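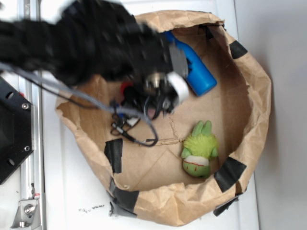
STUDENT PROJECTS / ROBOTICS

Teaching Obi to empty a bag
Project report by Hayley Kershaw
28 September 2025

I came into this project thinking the robot would be the hard part. Obi (our arm) was already bolted down and working when I got to the lab in June, so all I had to do was show it how to reach into a paper bag, grab a thing and lift it out. I gave myself two weeks. Ha!

The setup first. You sit at a little desk with a leader arm, a small copy of the real one that you move with your hand, and Obi copies whatever you do. Every joint angle gets saved along with the video from the overhead camera. One run through the task is one demonstration, and when you have enough of them you train a policy and hope it does something like what you did. The software that ties it all together is called Vusa. Mortimer Ruiz-Ortega wrote most of it before I joined and was very patient about my questions.

Why a bag? Mostly because my supervisor, Refilwe Maluleke, was tired of seeing blocks picked up off flat tables. A bag has walls that move when you bump them, and it has shadows, and the wrist has to come down at an angle or it catches the paper. I rolled the rim outward to make a wider opening and put black tape around it. The paper still creases a bit differently every day, which I hated at first and then decided was good for the data.

The objects are a mixed bunch. My two regulars were a blue plastic one, cylindrical with a rounded end, and a green plush toy with spiky fuzzy hair that everybody in the lab has an opinion about. The blue one rolls. If you close the gripper a little off center it just squirts away toward the wall of the bag, and then you're chasing it. The plush is the opposite – you can grab it badly and it still comes up. I figured it would be the easy one for the policy too, and for a while it was the only thing the policy could do at all.

Collecting the data

I recorded 1,207 demonstrations myself over the summer. Hala Twal and Mavis Van Dusen did the rest, and we ended up with 2,611 in total. I threw out 53 of mine when I went back through the video, mostly ones where I'd dragged the bag across the table without noticing.

What surprised me was how much of a person's style ends up in the recordings. Hala goes in fast and straight down. Mavis hovers. I apparently wiggle the gripper before closing it, and I didn't know that until the first trained policy started wiggling too (in front of visitors, naturally). Mixing all our runs together made the robot hesitate right above the object, as if it couldn't decide whose turn it was. We ended up agreeing on a few rules: come down from the left, stop briefly above the object, close once, lift slowly. The later runs look a lot more alike.

Cables were my other headache. They hang under the gripper and go down into the bag with it, and when you're driving by hand it's really easy to forget they're there. Twice I pulled the plush halfway up on a loop of cable and thought I was a genius. Mortimer wants to reroute them along the arm before anybody collects more, and I'm all for it.

How it did

We trained 3 versions. The first one mostly pushed things into the corner. The second got the plush and ignored the blue object. The third, trained only on the runs that followed our rules, picks up both, though it still struggles when the blue object lies up against the wall, and it gets confused if the bag has been swapped for a fresh one. I'd love to see it trained on lots of different bags, including ones with the rim left standing.

If you're taking over from me: the cleaned recordings are in the Bonholm folder on the lab drive, and my notes on which runs to skip are in there too. Practice on the leader arm for a full day before you save anything. My first day of demonstrations was pretty awful, and I kept it far too long.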